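Lullbridge Swap & Mend Circle: February meeting, minutes by Inès Barbier

Hello all! We started at 7:20 because I had the key and I was the one running late (sorry, Hervé, I know you stood out there with the soup). Present were me, Hervé Chauvin, Capucine Rey and Gaspard Moulin. Mathis Tessier sent regrets and a long email, which I read out loud, most of it anyway.

Last month's minutes were approved once I fixed the spelling of Clilberg. Twice.

Spring swap: we're going with the Stanton Street hall again. Rent has gone up to $90, and Gaspard grumbled, but he voted yes like the rest of us. Doors at 10, set up from 8. Capucine wants a jewelry table this year and I'm all for it!

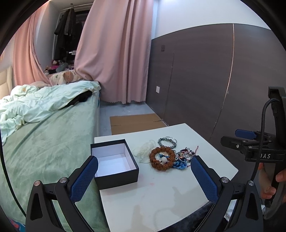

Money: we have $83 in the cash tin, so we're short for the hall until the bake sale. Hervé offered to lend the difference and we said yes please. Mathis's email asked for a card reader. We talked that over for roughly 20 minutes and put it off to next time.

Pricing for the jewelry came next. Capucine says sort first and price later, I say throw it all in a bowl and let people dig. We settled on sorting, with a dig-in bowl for single earrings.

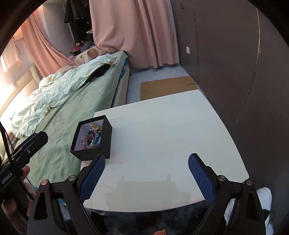
Jewelry in the open black box, blue pieces and all.

Flyers: Gaspard will ask at Brunet if they'll put one in the window. He needs the wording from me, and I promised it before the weekend (hold me to it!).
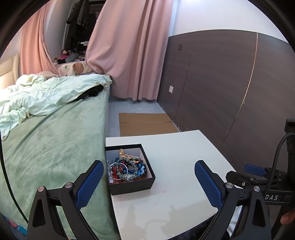
Mending corner: we need 6 working lamps and more black thread. Hervé has two lamps, and I'm asking my sister about the rest.

Closed at 9:05. Next meeting at Capucine's, bring a chair.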